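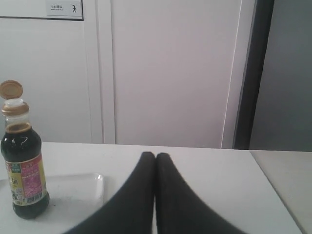
*The tasting table, Thursday*

**Does the glass matter or have I been had**
Board: Beer > Glassware & Other Regrets

---

**cellar_dwelling**
Posts: 2,745

Settle something for me. I was at the Ploldale bottle share on Thursday and got told, in front of people, that I was "wasting" a perfectly good imperial stout by drinking it out of a shaker pint. I brought my own pint glass, like an adult. I have had this pint glass since college. It has survived two moves, a divorce and a dishwasher that killed everything else I loved.

The guy put a tulip in my hand and stood there waiting for my face to change.

It tasted like stout. Very good stout. I could maybe smell it more. I could also have been smelling it more because a man was staring at me until I smelled it.

So do I need to buy tulips? My shelf is full of jars.

---

**hopsandregret**

Yes. A straight-sided pint lets all the aroma wander off. A tulip pulls in up top and holds it under your nose. On a pilsner I wouldn't fight you about it. On a big stout you're paying for the smell, so you might as well get delivery.

Also the shaker pint was built for shaking cocktails. It's in the name. You're drinking out of a kitchen tool.

---

**mashtun_marvin**

I drink soup out of a mug and I've never once felt the soup was disrespected.

Glassware is a way to sell you a second thing after you've bought the first thing. Every brewery has a logo glass now. Prurna wanted $19 for theirs at the taproom, and the beer in it was extra.

---

**hopsandregret**

Marvin you say this every time and every time you post a picture of your beer in a jelly jar with a cartoon dog on it.

---

**mashtun_marvin**

The dog is a collector's item.

---

**Beatrice Tanui**
Moderator

I help set up the Ploldale share and I'd like it on the record that it was not me who handed over the tulip. I know who it was. We've spoken to him before about the staring.

My two cents: the temperature matters more than the glass. Most of you are pouring stout straight from a fridge that's set for milk. Take it out, go do something else for half an hour, come back. You'll get more from that than from any glass in any cabinet.

---

**cellar_dwelling**

Half an hour? I have never in my life put a stout on the counter and then gone and done something else.

OK, I have done an experiment. I bought two bottles of the Kirui (the one with the coffee, not the one with the chili that we don't talk about) and left them out as instructed by management. One went in the pint glass and the other in a tulip I borrowed from my sister, who owns 8 of them and has never had a beer in any. She keeps tea lights in there. 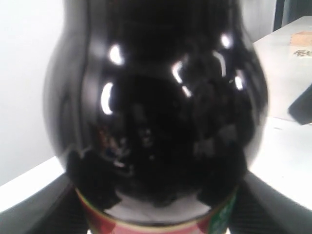 My method was to sit down, sip one, sip the other, and write down words. For the pint I wrote "coffee, roasty, nice." For the tulip I wrote "coffee, roasty, nice, chocolate??" That's one extra word and two question marks, and I want to be fair to the tulip, so I'm calling it a win by a nose. Then I switched to see if it was just the second glass getting the benefit of the first glass, and at that point my notes say "good" four times and then something about my sister.

What I will say is that the tulip is nicer to hold. You feel like you have opinions.

---

**yeast_of_my_problems**

That isn't blind though. You knew which glass was which because you had eyes and hands.

To do it right you need somebody else to pour, you need a blindfold, and you need to drink through a straw so you can't feel the rim. Except the straw kills the aroma. So you can't do it right. This is why I gave up on science and went into HVAC.

---

**hopsandregret**

The chocolate is real. I get it in that beer too and only from a tulip or a snifter.

How full did you pour? If you fill a tulip to the brim you've got no room for the aroma to collect and you may as well be drinking from a bucket.

---

**cellar_dwelling**

I filled it. It's a glass. I paid for all of the beer.

---

**hopsandregret**

Okay, well, there's your problem.

---

**Beatrice Tanui**
Moderator

Be nice. Half of this board pours to the rim. Two-thirds full, let the head come up, top it off if you're sad.

And please rinse it first, whatever it is. A glass that's been sitting on a shelf has dust and dish soap in it, and soap will flatten the head on anything. I've seen people blame a brewer for a bad head when the culprit was lemon-scented. If it's held a tea light I'd do more than rinse.

---

**cellar_dwelling**

...

I wondered about the vanilla note.

---

**mashtun_marvin**

So to sum up, the expensive glass gave you candle.

---

**old_ale_gail**

Lurker here, coming up for air. I ran the bar at a place with full proper glassware for years and my view is that it made no difference to what people tasted and a large difference to what they ordered. One person gets a dark beer in a tulip, it goes across the room on a tray, and four tables want whatever that is. Same beer in a pint and it might as well be cola.

We also lost tulips at a terrifying rate. They tip, and they fit in a purse. The shaker pints you couldn't have given away. 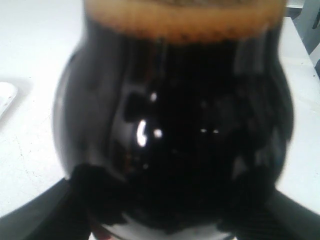 *Dark drink, tan head, proper glass*

If I had to pick one shape for a house with no shelf space it'd be the tulip, and I'd use it for everything including orange juice. But I wouldn't throw out a glass that's been with you since college over it.

---

**yeast_of_my_problems**

Has anyone tried the Testier ones? Somebody at work has a set and swears by them, but he also swears by magnetic bracelets.

---

**hopsandregret**

Had two. Thin rim, lovely to drink from. One broke in the sink while I was looking at it. The other one I'm now too scared to use, so it's very clean.

---

**mashtun_marvin**

Jelly jar: dropped down a flight of stairs in August. Still going. The dog lost an ear.

---

**cellar_dwelling**

I'm going to buy one tulip. Secondhand, no logo, nothing over the price of a beer. I'll keep the pint for lagers and for when Marvin comes over. If it breaks inside a month I'm coming back to this thread and all of you are getting quoted.

Also Beatrice, when's the next share and is he going to be there

---

**Beatrice Tanui**
Moderator

Same night, same table. He's bringing the cheese, so yes.

---

**hopsandregret**

Hold on, is the staring guy the same one who does the thing with the crackers?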